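도비라(Lovora) 성층권 기구 및 소형 위성 통신 사업
중간 진행 보고

수신: 시스티어(Cistier) 기금 사업관리팀
작성: 아파프 칼라프(Afaf Khalaf), Lovora 사업 총괄
보고 대상 기간: 2월까지

지난 보고 이후 가장 반가운 소식부터 적습니다. 소형 위성 Doolan의 비행 모델 조립이 끝났고, 전원을 넣은 첫날 저녁에 지상국과 신호를 주고받는 데 성공했습니다. 실험실 안에서의 교신이긴 하지만 팀 전체가 자리를 뜨지 못하고 화면을 지켜봤습니다! 지난해 신청서에 그려 두었던 블록 다이어그램이 그대로 전파를 내보내는 모습을 보니 감회가 컸습니다.

1. 위성 본체

구조체와 태양전지판 결합은 일정대로 마쳤습니다. 전개 힌지는 설계를 한 번 바꿨습니다. 처음 쓰던 스프링은 저온에서 전개 속도가 들쭉날쭉했는데, 선재 굵기를 올리고 완충재를 덧댄 뒤로는 시험마다 비슷한 값이 나옵니다. 열진공 시험은 341시간을 채웠고, 그동안 배터리 온도는 허용 범위 안에 머물렀습니다. 중간에 챔버 펌프 문제로 한 차례 멈춘 기록이 있어 시험 일지 사본을 부록으로 첨부했습니다.

통신 탑재체 쪽은 기대 이상입니다. 송신기 효율이 올라가면서 전력 예산에 여유가 생겼고, 이 여유를 데이터 재전송에 쓰는 방안을 소프트웨어 담당자들이 제안했습니다. 검토 결과는 다음 보고에 담겠습니다.

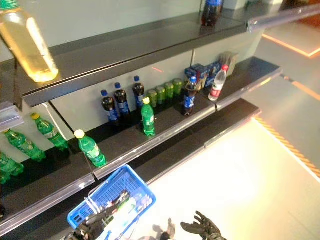 적재 배치 검토에서는 추진제 탱크와 배터리 팩의 자리를 서로 바꾸는 안을 채택했습니다. 무게중심이 설계 중심선에 더 가까워지고 배선도 짧아집니다. 회의에서는 무거운 부품을 얼마나 안쪽에 둘지를 두고 한참 이야기가 오갔는데, 설명이 길어지자 기계 담당자가 매장 진열대를 예로 들었습니다. 위 선반 앞쪽 가까이에 비스듬히 놓인 연노란색 음료병과, 그 아래 선반 안쪽에 서 있는 파란 뚜껑의 콜라병을 견주어 보라는 것이었습니다. 비유는 소박했지만 전자 담당자들까지 금방 고개를 끄덕였고, 그 자리에서 배치안이 정해졌습니다. 바뀐 질량 특성표는 발사 서비스 업체에도 보냈습니다.

2. 지상국

Jutisstead 지상국은 안테나 기초 공사와 회전대 설치를 마쳤습니다. 바람이 강한 언덕이라 걱정이 많았는데, 겨울을 나는 동안 지향 오차가 눈에 띄게 커진 적은 없습니다. 이미 궤도에 있는 다른 아마추어 위성들을 상대로 추적 연습을 하고 있으며, 2월에는 하루도 빠짐없이 신호를 받았습니다. 수신 기록은 모두 930건입니다. 그중 상당수는 학생 운영원들이 새벽에 직접 받아 낸 것이라 더 자랑스럽습니다.

운영 소프트웨어는 아직 손볼 데가 있습니다. 패스 예약이 겹칠 때 우선순위를 정하는 부분이 특히 그렇고, 지금은 운영원이 손으로 조정합니다. 자동 조정 기능은 시험판이 돌고 있습니다. 예비 수신기 납품은 늦어졌습니다. 공급처에서 새 납기를 받았고 통합 시험에는 지장이 없다고 판단하지만, 한 번 더 밀리면 대여 장비를 쓸 생각입니다.

3. 교육과 공개 활동

공개 강연은 2회 열었고 둘 다 자리가 찼습니다. 온라인 소식지 구독자도 1,000명을 넘었습니다. 질문의 수준이 무척 높아서 답을 준비하다가 저희가 배우는 일도 많습니다. 궤도 잔해 처리 계획을 묻는 분이 가장 많았고, 이 주제로 강연을 하나 더 마련하고 있습니다.

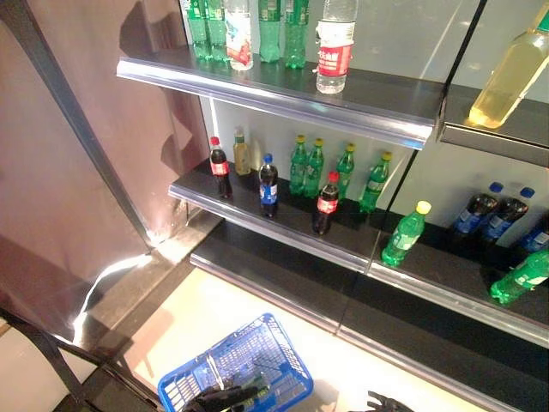

학생 운영원 교육 과정에는 원격 측정값을 분류하는 실습을 새로 넣었습니다. 처음 들어온 학생들은 숫자가 쏟아지는 화면 앞에서 얼어붙기 쉬워서, 첫 시간에는 익숙한 물건으로 분류 기준을 세우는 연습부터 합니다. 이를테면 윗선반 안쪽에 한 줄로 선 병들을 두고 초록색 병을 한 무리로 묶은 다음, 빨간 라벨이 붙은 생수병을 어디에 넣을지 정하게 합니다. 색으로 나눌지 내용물로 나눌지를 두고 의견이 갈리면 그때 정상값, 주의값, 경보값 이야기로 넘어갑니다. 이 방식으로 바꾼 뒤 학생들이 경보 기준을 먼저 묻기 시작했고, 교육 담당자들도 아주 즐거워합니다.

4. 예산과 일정

집행은 계획 안에 있습니다. 열진공 시험이 길어지면서 시험비 항목이 늘었지만, 운송비를 아껴 같은 예산 안에서 맞췄습니다. 항목 간 이동 내역은 별지 양식에 적었으며 승인을 부탁드립니다.

다음 기간에는 진동 시험과 지상국 종단 간 시험을 치릅니다. 진동 시험은 바뀐 배치로 처음 하는 것이라 낮은 수준부터 단계를 나누어 올립니다. 가장 큰 위험은 주파수 조정 절차입니다. 서류는 모두 제출했고 보완 요청에도 답했으나 회신 시점을 저희가 정할 수 없습니다. 회신이 오는 대로 기금에 바로 알리겠습니다.

진동 시험에 참관을 원하시면 오전 9시 시작 회차가 가장 보기 좋습니다. 시험장 출입 신청에 시간이 걸리니 참석하실 분의 성함을 미리 보내 주시기 바랍니다.

첨부: 열진공 시험 일지 사본, 질량 특성표 개정본, 예산 항목 이동 내역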